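Keeping the Afternoon: heat, blinds and habits in a shared study building
Project report, second submission
Yen-ting Ng

Why this topic

Wanted to know how people cope with a hot room when they can't touch the air con. Our building (Perier) has a central system, set by someone in another suburb, and by 3 pm in November the west side is awful. Everyone complains, then does small things. The small things are the project.

Original plan was to compare Perier with Trurirard across the road. Access to Trurirard fell through in the second week so this is a one-building report, sorry. I've left the comparison heading out altogether.

Method

Short paper survey plus a diary. The survey asked what people do first when they feel too warm, what they do second, and whether they ask anyone before doing it. 400 slips printed, left near the kettles and the lifts. Return was poor in week one and better once I put a pen on a string beside each box.

The diary part was seven people writing down every change they made to their spot for 15 days. Blind up, blind down, jumper off, moved seat, left. No names, just a letter. One person stopped halfway when they went on prac, I used what they'd written.

Room temperature came from a Hidetti logger on the bookshelf, a cheap one, borrowed from the lab store. It sat out of the sun except for one afternoon when somebody moved it to the sill. That afternoon is deleted from the chart.

What people do

First response is nearly always clothing. Second is the blind. Third is leaving, which suprised me, I had expected fans to come before leaving.

Blinds are social. People near the window control them and people further in put up with it. Diary writer C, who sat deep in the room, never once asked for a blind to come down, but wrote "glare again" on most days. Writer F had a window seat and wrote that she felt watched whenever she touched the cord. So the person with the control feels guilty and the person without it stays quiet. 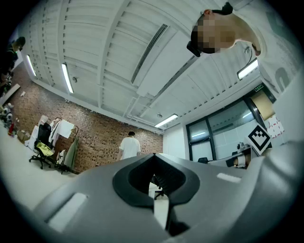

Seats were the part I underestimated. Zariņš (the reading for week four) treats the seat as fixed and the person as the thing that adapts, and that doesn't match the diaries. People drag themselves along with the shade. A small black office chair on a wheeled base is easy to move like that, a heavy fixed bench isn't, and the moves in the diaries were mostly by people with wheels under them. They'd shift a bit, work, shift again, and end up next to a stranger by four o'clock. Some wrote that they didn't notice they had moved untill they reached for their drink bottle and it was too far away.

Leaving early was the costly one. People who left did not go and work somewhere cooler, going by what they wrote. They went home or to the shops.

Costs

Did a quick estimate for outside shading on the west windows. The supplier's starting price was $2,000 for the smallest job, without fitting. No idea yet what fitting costs. Emailed twice.

Problems

– Survey question two was badly worded, several people answered it for winter.
– The logger only saves every half hour. Fine for the slow climb after lunch, useless for seeing what one blind does.
– All my diary writers are students. Staff sit on the cool side anyway.

Still to do

Type up the rest of the slips. Redo the chart with the axis starting somewhere sensible. Ask facilities whether the set point changes over summer – they said to ring back after exams.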